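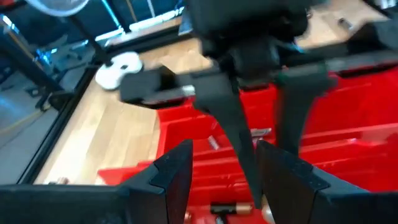

Saturday, Jendcombe, two-arm bench. Battery sorting for Tolesum.

Came in to get a clean run of episodes and mostly got a fault hunt, so I'm writing it all down while I still remember the order of things. Short version for whoever has the bench next: the keep-apart check between the two arms was not doing its job, the grippers touched over the bins, nothing broke, and autonomous mode is locked out until I've finished the list at the bottom. Teleop is OK at reduced speed. Please read the whole thing before you power up anyway!

Started with the usual warm-up moves, both arms one at a time, no complaints. Then single-arm picks from the table into the bins, left first and then right, all good. The first lot of two-arm episodes was fine too, which is annoying in hindsight, as I'd relaxed by then. The left arm was a bit slow letting go of cells and I put that down to my own tuning (I'd been fiddling with the release timing and hadn't saved a note of the old value. My fault, will do better).

Episode 465 is the bad one. The right arm went down for a pick and the left was meant to wait at its hold point until the right was clear. It didn't wait. It came in at full sorting speed and the two grippers met side-on, low over the bin. A nasty clack, then the left arm kept pushing for what felt like ages before the current limit cut in. I hit the stop at more or less the same moment, so I can't swear which of us got there first. The log says the limit tripped, and the stop line shows up 20 ms later, so I'll give that one to the controller.

What I did straight after, in order: both arms to brake, supply off, hands away until the status lights had gone out. Then I looked over the cells, the same drill as always – anything dented, scuffed on the wrap or warm goes in the sand tin outside the back door and does not come back in. One had a nick in its wrap near the end, so out it went. The rest looked OK and went back on the table. I know it feels over the top for one small nick, but please keep doing it. A cell squashed between two grippers is the thing I worry about most on this bench, much more than a bent finger.

Next, the fingers. Ran a fingernail along all four and opened and closed both grippers by hand with the power off. No grinding, no play I could feel. I emailed Tamayo to ask if a side load like that means the finger mounts should be swapped regardless. No answer yet, I don't expect one over the weekend.

Then a couple of hours in the logs, and this is the part worth reading. Gestura works out the gap between the arms from the two base positions plus the joint angles. The joint angles were fine. The right base position was an old one! When we took the right arm off to redo its mounting, we ran the calibration again and saved it, but the saved file went into the user folder and the distance check still reads from the system folder. So the picking side knew where the arm was and the safety side had it further out, well away from its neighbour. Everything looked great in the viewer, which draws from the new file. I'm pretty cross about that. A viewer that draws one thing and a check that uses another is asking for it.

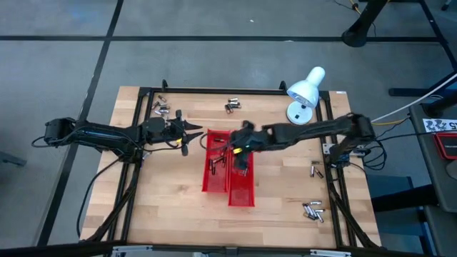

The overlap zone is much bigger than I'd been treating it in my head. I'd been thinking of it as a strip down the middle of the table, left arm on its side and right arm on its side. But look at where the right gripper sits, pointing down over the upper part of the right-hand bin, and then the left one with its fingers spread and aimed straight at the middle of the bench. From there it's one short straight move for the left arm to be in the other one's way. The bins being side by side makes it worse, as nearly every drop ends in the same patch. The lower half of the right bin is empty and would be a perfectly good place to drop things, so I've started moving the right arm's drop points down there.

Fixed so far: copied the new base file to the system folder, restarted, and checked that both sides report the same number. Then I ran the left arm at crawl speed towards the parked right arm with my thumb on the stop. It halted on its own. Did that 3 times from different directions and it halted every time. Also put the left arm's old release timing back, or my best guess at it.

One more thing while I was in there. The current limit on the left arm was set to 2,000 mA and I can't find a note saying who chose that or when. It seems high for picking up small cells. I've brought it down but haven't tuned it, so expect the odd false trip in teleop. If you get one, write it in the log with the pose and carry on, don't just bump the number back up please.

Still to do before autonomous goes back on:

Make Gestura refuse to start if the two base files don't match (I have half a script for this – it's messy but it works on my laptop)
Bigger margin on the distance check
Proper hold point for the left arm, further back, outside the overlap
Repeat the crawl test at half speed and then at full, with no cells on the table
Check the cables at both elbows for rubbing, I ran out of daylight for that
Hear back from Tamayo about the finger mounts

Data note: don't train on 465 or anything after it from this session. I've left the episodes before it in the set for now, but the wait signal may be wrong in some of them even where the arms never came close, so treat them as unchecked. I'll go through them when I'm back in.

Bench is powered off at the wall and the lock-out tag is on the switch. Key is in the top drawer, under the spare fuses.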